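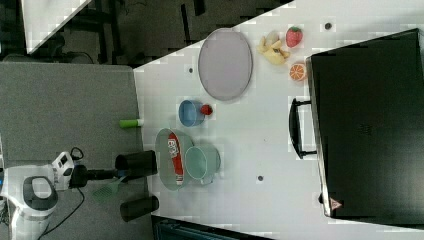 How much toothpaste is left in a tube when people throw it away? In our collection it was 36 grams at the most and just under 3 grams at the least, and the tubes with the most left in them were the large ones with a wide flat end.

Leftover Product in Household Tubes
Packaging and Waste, final project report
Submitted June 26, 2026

1. Background

Our course asked each group to pick one kind of household packaging and measure something about it. We picked squeeze tubes. They are hard to recycle because most are made of layers of plastic bonded together, and some have a thin metal layer as well. The recycling center in Cenerham does not take them at all. Residents are told to put them in the trash, and whatever is still inside goes with them.

We wanted to know two things. First, how much product is thrown away inside the tube. Second, whether simple changes in how a tube is stored or emptied make a difference.

2. Collection

We put collection boxes in two dorms and in the lobby of the Barredo building from November until the end of the spring term. People were asked to drop in a toothpaste tube when they would normally have thrown it out. We did not tell them what we were measuring, so that they would not squeeze harder than usual.

We received 161 tubes. Travel sizes were left out of the main results and are reported separately in the appendix. We also left out tubes that had split or had lost their caps, because the paste inside had dried and the weights could not be compared with the others.

3. Method

Each tube was wiped clean on the outside and weighed with its cap on. We then cut off the flat end, opened the tube along one side, scraped it out, rinsed it and left it to dry overnight. The dry tube and cap were weighed again. The difference is the leftover product.

We used a kitchen scale for the first batch and found that it drifted between readings. After that we used the lab balance and weighed the first batch of empty tubes again, but the full weights for that batch could not be repeated. Those results are marked in the data table.

For the second question we bought 50 new tubes of the Clanix and Plillel store brands and emptied them by three methods – squeezing from the middle, rolling from the end, and pressing flat with a ruler against the edge of a counter. The same group member did all the emptying, to keep hand strength out of it as far as we could.

4. Results

Rolling from the end left less paste than squeezing from the middle in both brands. Pressing with a ruler left the least. Most of what remained after pressing was in the shoulder, the stiff cone just under the cap, which none of the methods could reach.

The Plillel tube has a wider shoulder than the Clanix tube and kept more paste in it. The Clanix tube is thicker in the wall and springs back after each squeeze, which pulls paste away from the opening. Storing tubes cap down for one night before the last squeeze helped with the thinner gel type. It made no clear difference with white paste.

5. Problems

The dorm tubes came from people of similar age and habits, so the results may not hold for families. We also had no record of how long each tube had been open. Old paste is thicker and probably harder to get out, and we can't separate that from tube shape.

Our budget was 300 dollars and most of it went on new tubes. With more money we would have tested pump bottles and the metal tubes sold for hand cream – these hold their shape when rolled and may leave less behind.

6. Next steps

A second group has asked for our data table and plans to look at sunscreen and lotion tubes. We have given them the cutting guide and the list of weighing errors from the first batch.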